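Inicio > Cocina > Fregado a mano > Jabón lavavajillas sólido

Jabón lavavajillas sólido Gumede, de Flandik
Ref. 1542
Disponible en: sin perfume / limón / romero
Se envía en caja de cartón, sin plástico interior

Llevábamos mucho tiempo queriendo tener un jabón de fregar en pastilla que nos convenciera, y el Gumede nos ha convencido del todo. Lo hacen en el taller de Flandik, en calderos pequeños, y cada pastilla sale con el corte un poco distinto (¡hay clientes que piden las más torcidas!). Hace espuma enseguida con agua templada, aguanta una tanda larga de platos sin deshacerse y se aclara sin dejar esa película resbaladiza que tienen tantos jabones sólidos.

La base es aceite de coco, un 73 % de los aceites de la fórmula, y el resto es oliva y un poco de ricino. El coco es el que arranca la grasa, el ricino sujeta la espuma y el oliva está por las manos, que quien friega a diario lo agradece mucho. No lleva colorantes. La versión sin perfume huele a jabón de lavadero, muy suave, y es la que usamos en casa para los vasos y las tazas de café.

Cómo se usa

Moja el cepillo o el estropajo, frótalo unas cuantas veces sobre la pastilla y friega directamente. Para una sartén o una fuente de horno va mejor cargar el cepillo dos veces y dejar la espuma puesta un rato mientras haces lo demás. Si prefieres llenar el fregadero, pasa la pastilla bajo el chorro un momento y retírala: no la dejes dentro del agua, se ablanda y la gastas en una semana.

Con la vajilla del día a día, la de loza esmaltada o la porcelana, no hay que tener ningún cuidado especial. Con piezas decoradas a mano o con filo dorado usa un paño suave y poca presión, igual que harías con cualquier otro jabón.

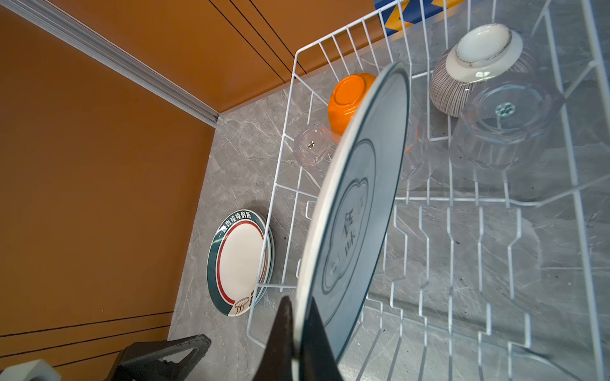

Plato de borde azul verdoso, con un escurridor blanco de alambre detrás.

Un detalle sobre el aclarado. El Gumede es un jabón de verdad, hecho con sosa y aceites, y en zonas de agua muy dura puede dejar un velo blanquecino en el cristal. Tiene fácil arreglo: un último aclarado con un chorrito de vinagre de limpieza en el barreño, y los vasos salen transparentes. Nosotros tenemos agua dura en la tienda y lo hacemos solo con las copas. Con los platos ni nos molestamos.

Qué cepillo le va bien

Probamos la pastilla con todos los cepillos que tenemos en catálogo y la pareja que más nos gusta es la del Urstead redondo, el de mango corto y fibra de tampico. Tiene las cerdas lo bastante duras para coger jabón a la primera y lo bastante cortas para no salpicar - que con los cepillos de mango largo acabas con media encimera llena de espuma. El cabezal se cambia y los recambios se venden aparte.

Con estropajo de lufa también funciona, aunque gasta algo más de jabón. Con bayeta de punto la espuma sale más fina, muy agradable para cubiertos y tazas. Con estropajo metálico no lo recomendamos: raya la pastilla, se queda lleno de pegotes y luego no hay manera de limpiarlo.

Dónde guardarlo

La pastilla tiene 3 cm de grosor y dura muchísimo si se seca entre un uso y otro. Lo importante es que le llegue el aire por debajo. La jabonera Terkent, de madera de haya con ranuras anchas, está pensada para este formato y tiene una pendiente ligera hacia un lado, de modo que el agua cae al fregadero y no se queda en charco debajo. Si ya tienes una jabonera de rejilla en casa, úsala, no hace falta comprar otra.

Evita colocarla justo debajo del grifo o donde gotean los platos recién fregados. Parece una tontería, pero es lo que más acorta su vida. En nuestra cocina, dos personas y todo fregado a mano, una pastilla nos dura casi 50 días. En verano algo menos, porque comemos más ensaladas aliñadas y ensuciamos más fuentes (el aceite, siempre el aceite).
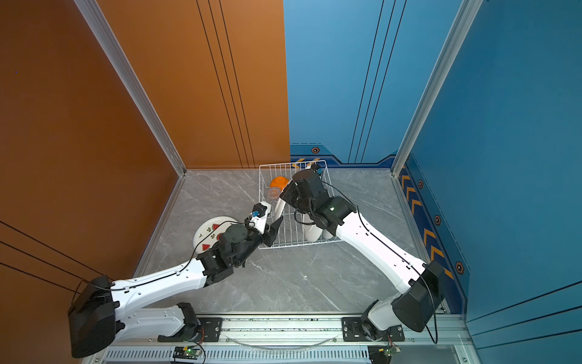 ¿Se puede usar el jabón Gumede en el lavavajillas?
Está pensado solo para fregar a mano. Hace demasiada espuma para una máquina y podría salirse por la puerta. Para el lavavajillas tenemos un polvo sin espuma en la misma sección de cocina.

Otros usos que hemos ido descubriendo

Va de maravilla con las manchas de aceite en la ropa de cocina. Humedece la mancha, frota la pastilla directamente, deja actuar y mete la prenda en la lavadora como siempre. Los delantales de lino que usamos en los talleres de pan los lavamos así y siguen presentables, que ya es decir.

También lo usamos para los azulejos de detrás de los fogones, para la campana y para las brochas de repostería de silicona, esas que nunca terminan de quedar sin grasa entre los pelos. Con las tablas de madera, poca agua y secado de pie. En hierro fundido curado preferimos agua caliente y cepillo sin nada más, aunque si una vez se te ha ido la mano con el tocino, una pasada rápida de jabón no le hace daño al curado. Sécala al fuego y unta una gota de aceite. 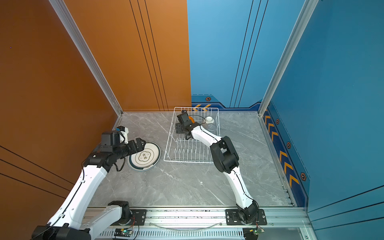
Para el aluminio sin tratar, en cambio, mejor buscar otra cosa. El jabón es alcalino y con el tiempo puede oscurecer las cafeteras italianas clásicas y los moldes antiguos. Las cafeteras, de hecho, solo piden agua y secarse bien desmontadas.

Los aromas

El limón es fresco y se va rápido, no se queda en los vasos. Lleva aceite esencial y algo de ralladura seca, que se nota un poquito al tacto cuando la pastilla está nueva. El romero es más intenso y a nosotros nos encanta para las sartenes de pescado. Desde que lo trajimos en mayo es el que más se repite en los pedidos, y eso que pensábamos que sería el raro de los tres.

Características
Formato: pastilla rectangular
Grosor: 3 cm
Aceites: coco, oliva, ricino
Perfume: aceites esenciales (limón, romero) o ninguno
Colorantes: ninguno
Envase: faja de papel

Conservación: en lugar seco y con su faja de papel hasta que se vaya a usar. Si compras varias, guárdalas en un cajón con aire; con los meses se endurecen un poco y duran todavía más. Puede aparecer una capa blanca en la superficie, desaparece con el primer lavado.

También te puede gustar
Jabonera Terkent de haya
Cepillo Urstead redondo, mango corto
Recambio de cabezal Urstead
Bayeta de punto de algodón

Ficha actualizada: 2023-01-07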